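Notebook – small bottle shelf, Drenwood bench
April, started 9:40 am

Picking up from the last entry, where the list of things to sort had got longer than the list of things sorted. Today is the little riser shelf and the small bottles that go on it. The shelf is the Clenonau one, a wood board on a thin black metal frame. The MacLeish one had a lip along the front and I gave it back to the store room.

Checked the shelf first. It sits flat on the bench with no rocking. The base bars at the ends take the load and the side bars slope up toward the front legs, so anything placed at the very end of the board has metal next to it. Wiped the board and the table with a damp cloth and let both dry before putting anything down. The tabletop is glossy enough that a drip is hard to tell from a reflection, so run a hand over it.

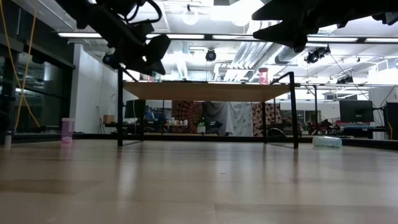
The bottles come out of the Vurard box, item 249 on the stock sheet. The sheet calls them all "small container, colored" and gives one line for the lot. That is no use when you want a particular one. I have started a second column with body color and cap color separately, because a pink body can have a pale lid or a red lid and they get mixed up. Still to do: the same for the blues and greens. Teal and pale green need to be two entries. Under the ceiling lights they are easy to tell apart, but in the box they are not.

Rules I am using for now:

Caps on before anything goes on the shelf. Caps finger tight only.

Tall ones away from the front edge.

Leave the middle of the board clear and work in from the ends. With a group at each end you can still see what you have, and there is somewhere to put the next one down.

Anything lying on its side stays on the table until it has been checked. Do not stand it up and put it on the shelf in one go. I did that twice last month and had to take the whole row off again to find the one with the loose cap.

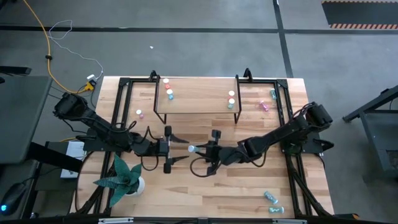
Bottles grouped at both ends of the shelf, others still on the table.

Note on spacing. I first wrote down 70 mm between centers, which is too generous for this board. Crossed out. Close together is fine so long as you can get hold of one without touching the one beside it. Will put a proper figure here when I have tried it with the wider lids, which are the ones that knock.

The round ones roll if they are laid down. The rail at the far side of the table stops them going over the back, but there is no help if they go the other way – lay them pointing toward you and they mostly stay put.

Sheet numbers 66 and 131 are the same bottle entered twice. Struck out 131. If anyone has a label printed with 131 on it, please bin it.
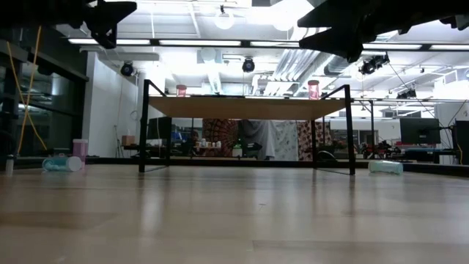 Left to do

Finish the color column, blues and greens.

Find out if the store room has a second riser like this one. A pair side by side would take the whole box without crowding.

Ask for replacement caps. Two in the spares bag have split liners and should not go back on anything.

Copy the rules above onto a card and tape it inside the Vurard box lid.

Stopped at 12:15. Cloth is hung over the sink, stock sheet is back in the folder with the pencil changes on it. Not typed up yet.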